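Records and Information Management
Unit 4 handout: Retention, boxing and local storage

4.1 Why retention periods matter

A record is kept for as long as it has legal, financial or operational use. The period is set by the class of record and never by the age of the paper or the space it takes up. A retention schedule lists each class, the event that starts the clock, the length of the period and the action at the end of it.

The starting event is the part students most often get wrong. For an invoice it is normally the end of the financial year in which the invoice was paid. For a contract it is the date on which the contract ended, including any extension. For a staff file it is the date of leaving. A file with no starting event recorded cannot be disposed of correctly.

4.2 Active, semi-active and closed records

Active records are in daily or weekly use and stay within reach of the desk. Semi-active records are consulted now and then and may be kept in the same room, boxed and labelled on the edge that faces out. Closed records have no further papers added and go to the central store. 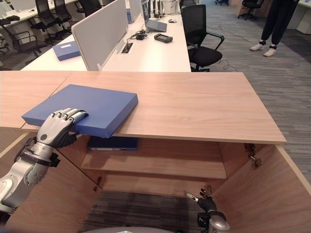 Fig. 4.1. Box files in a wooden cabinet, one on top and one on the shelf.

A box should hold one class of record and one starting year. Mixed boxes take the longest retention period of anything inside them, so a single contract placed among receipts will hold the whole box back for years. Where a mixed box is inherited, it is sorted at the first review and not before.

Terms used in the rest of the unit:
Accession: formal receipt of records into a store.
Transfer list: the list of contents that travels with a box.
Hold: a suspension of disposal, usually for a dispute or audit.
Review date: the date on which the end action is considered.

4.3 Worked case: the Clarodis transfer

Clarodis closed its Flastunville office and sent its semi-active records to the store at Florville. The accession register shows 735 boxes listed for transfer and 723 accepted. The rest were returned with their transfer lists marked incomplete.
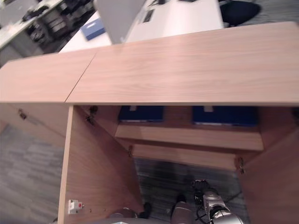
Unit 4, page 2

Two faults accounted for the returns. In the first, the class code had been left off the list and the contents were given only as "general". In the second, the starting event was shown as the date of packing. Neither fault can be put right by the receiving store, which has no authority to assign a class. The sending office must amend the list and send it again.

Note that the returned boxes remain the responsibility of the sending office until accession. Loss or damage in that interval is recorded in the sender's register.

4.4 Holds and disposal

A hold overrides the schedule. It is entered against the class or the box number, with the name of the office that asked for it, and it stays in force until that office lifts it in writing.

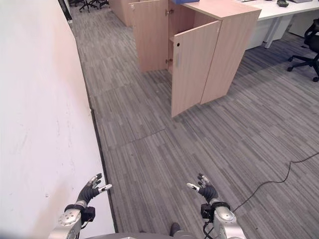 Once a hold is lifted, the original period applies again from its original starting event. It does not restart. If the review date has already passed, the box goes into the next disposal list, which at Florville is drawn up each September.

Reading before the seminar: Alvarado course pack, section on disposal certificates. Bring a draft schedule covering at least one financial class and one personnel class.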